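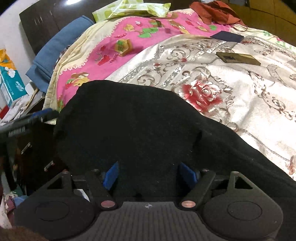
Prenonden and Tamayo extend border talks into December

Negotiators from Prenonden and Tamayo agreed on Tuesday to keep talking about the Mirkville crossing, which has been closed to commercial traffic since the spring. The two delegations will meet again in December. A temporary arrangement for foot passengers stays in place until then.

The decision came after two days of meetings that produced a short joint statement and no timetable for reopening the road. Maritza Guzmán, who leads the Prenonden delegation, told reporters that the sides had "narrowed the list" of open questions but would not say which ones had been settled. Her counterpart, Eliécer Castaño, described the meetings as useful and left without taking questions.

Three issues are still on the table. The first is who inspects trucks on the bridge approach. Prenonden wants joint teams on both banks. Tamayo has said it will accept joint teams on the Prenonden side only, and that its own customs officers must work alone on Tamayo soil. The second is the old survey line north of the town, where the maps used by the two governments differ. The third is the status of families who live on one side and farm on the other.

On the last point there has been some movement. Under the temporary arrangement, 2218 residents hold crossing cards that allow them over the bridge on foot between 6 a.m. and 8 p.m. Both delegations said the cards will be honored through the winter, and that cards due to expire before the next round will be treated as valid. Applications from people who have not held a card before remain frozen.

Jhosep Cusi, a member of the Mirkville town council, said the freeze has caused more trouble than the truck ban. Seasonal workers who moved to the area this year cannot apply, and neither can young people who have turned 18 since the list was drawn up. The council has sent 23 individual cases to both governments and has had replies on four of them.

Opinion in the two capitals is divided. In Prenonden, the opposition says the government gave up its best argument when it agreed to discuss inspections before the survey line. Rigoberto Alvarado, the opposition's foreign affairs spokesman, asked for the full text of the understandings reached so far to be put before the legislature. The foreign ministry answered that no text exists beyond the joint statement.

Tamayo's government faces the opposite complaint. Haulers there have been sending freight by the southern road, a detour that adds most of a day, and their association wants the bridge open on almost any terms. A protest planned for this week was called off when the talks were extended.

Both sides have kept extra police in the border district, though patrols near the bridge have been cut back. No incidents were reported during the talks. The hotline between the two district commanders, set up after the shouting match at the barrier last year, has been used twice since summer, both times over stray cattle.

Maribel Yupanqui, who followed the previous border commission as a researcher and now teaches in Tamayo, expects the December round to deal mainly with the cards. She said the survey line is unlikely to move until each government has published its own maps, and Tamayo's have not been updated since 2000.

The next round will be held in Flokton, which also hosted the first meeting. The agenda is to be exchanged in writing beforehand. Residents with questions about existing cards can go to the district office on either side of the bridge.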